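Tapley Bamboo Worktop Organiser
by Drevach

Some kitchens have a larder. The rest of us have a worktop, and on it a slow landslide of crisps, pasta and things in sachets. The Tapley is a bamboo box with open compartments and low walls, and it won't make you a tidier person. It does keep the landslide in one place. 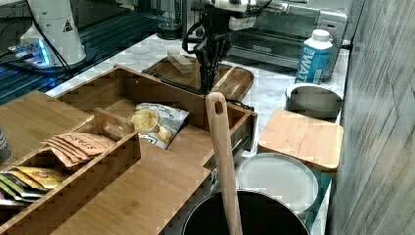 Low walls mean you can see what you've got, including what you had hoped to forget. Pasta packets lean on each other, snack packets stand on edge like records, and a big bag of crisps gets a compartment to itself, as it would insist on anyway. The smaller inner box has a cut-out handle, so supper can travel to the hob in one go.

The matching tray is sold separately. It's shallow, with raised rims and rounded corners, and it sits happily behind the organiser collecting whatever you put down "for a minute".
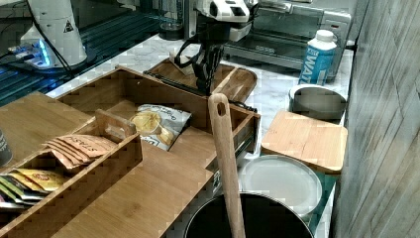 Reading time: 1 min

Care is dull but short. Wipe with a damp cloth, dry it, and keep it out of the dishwasher. Oil it every December, or whenever guilt strikes.

Looking for something to chop on? The Gislow board is a large one in dark brown wood, with a pale stripe running across it on the diagonal and a juice groove round the edge for tomatoes that fight back.
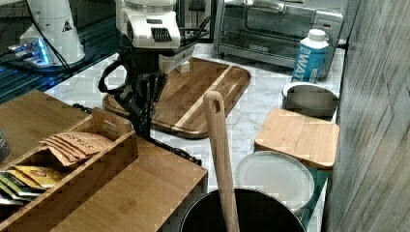 Gislow chopping board, on a marble worktop.

Returns: 14 days, unused. Crumbs count as use.
Guarantee: 4 years
Delivery: 8 working days
Reviews: 174
Goes with: Erano bread bin
Page updated: Aug 7, 2025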